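Workshop notebook – July
Bench 2, started 7:40

Clock job for Sultbridge, continued. Wall clock, eight-day, strike on a coil gong. The paper label inside the case is dated 1948 and I have no reason to doubt it, the case screws all match and the dial feet have never been moved. Movement number is 837, stamped low on the back plate under the pendulum cock. Wrote it on the job card this time.

Complaint as received: runs for a day or so, stops, strikes wrong after restarting. Pornthip had it on the test stand last week and got the same. She noted it always stopped with the minute hand between ten and five to, so when the strike train is being lifted. That points at the going side not having enough left over to raise the warning lever. Could be dirt, could be a worn pivot, could be a tired mainspring.

Let both springs down before anything else. Going side let down fine. Strike side click was stiff and I had to work it with the screwdriver while holding the key. Don't trust that click. Spring behind it is a bit of bent brass wire somebody put in, and it has gone soft. Make a new one from the steel stock in the Wistetti tin.
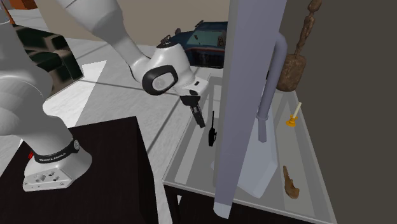
Arm over the glass-topped table.

Plates apart at 9:15. Findings:

Third wheel, rear pivot, grooved. You can feel it with a fingernail. Hole is oval toward the second wheel, as you would expect. Needs a bushing.

Escape wheel pivots good. Teeth good. Pallets have a wear track on the entry face, shallow. I think it can be stoned out without closing up the pallets, but check the drop afterward.

Second wheel front hole has been punched around by somebody to close it. Ugly, and it's off center now. Bush that too and file the punch marks no further than needed. They are on the inside, so leave most of them.

Strike train is better than I thought. Fly is loose on its arbor but it is meant to slip a little. Warning wheel fine. The lifting lever has a flat worn where it meets the pin on the center arbor, and there was old oil there gone to varnish. That alone might be half the trouble.

Mainsprings: going spring is set. Out of the barrel it opened to a bit over half of what the strike spring does, and they should be twins. Thitima measured both for width and thickness and is ordering one from Shih. Ask if they will send a pair, price is better and I would rather have a spare than pay shipping twice.

Cleaning. Used the ammoniated solution at the weaker mix. Left the plates in for 50 minutes, which was longer than I meant because of the phone. No harm to the brass. Rinsed twice, dried in the warm box. Pegged every hole until the wood came out clean. The gong side holes took the most pegs by far – somebody has oiled this clock from the outside with something thick, more than 3 times I would guess from the layers.

Bushing the third wheel. Opened the hole from the inside with the cutting broach, kept drawing it back toward the original center with the round file first. Pressed the bushing flush, broached to fit, then the smooth broach. Pivot was burnished before that, obviously. End shake good, wheel drops by its own weight when the plate is turned over. Did the second wheel hole the same way. That one I had to do over. The first bushing went in leaning and the wheel bound at one spot in the turn. Pushed it out, fitted another, fine.
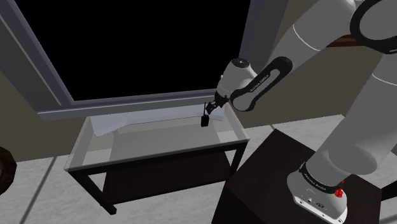

Trial assembly with going train only, no pallets. One click of wind on the old spring and the train spun down freely, with a small run back at the end. Good enough to carry on. Put the pallets in and got a decent swing, but the beat is out. Leave it until it's back in the case.

Pallet stoning: did the entry face only, fine stone, then the polishing stick with Gamen paste. Took off as little as I could. Drop is slightly larger on the exit side. Can live with it or move the cock down a hair. Decide after the new spring is in.

Click spring made and fitted. First one too stiff, second one right.

Pornthip asked whether we should touch the dial. No. Silvering is worn near the winding holes but the numerals are all there, and Sultbridge only asked for it to run. Dry brush, nothing else.
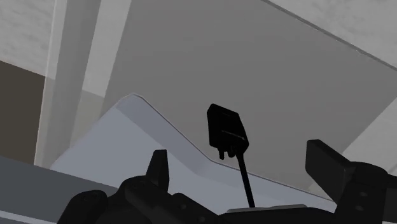

Gripper, black finger assemblies left and right.

To do:
Spring from Shih, Thitima to chase.
Polish flat on lifting lever, check height of lift after.
Oil on final assembly only. Pivots, pallet faces, click. Nothing on the lever pins.
Hour hand bushing is loose on the pipe, close slightly.
Suspension spring has a kink near the top block. Replace, there are some in the drawer under the lathe.
Card says case key missing. It was taped behind the pendulum bob, now in the envelope with the hands.

Stopped at 4:30.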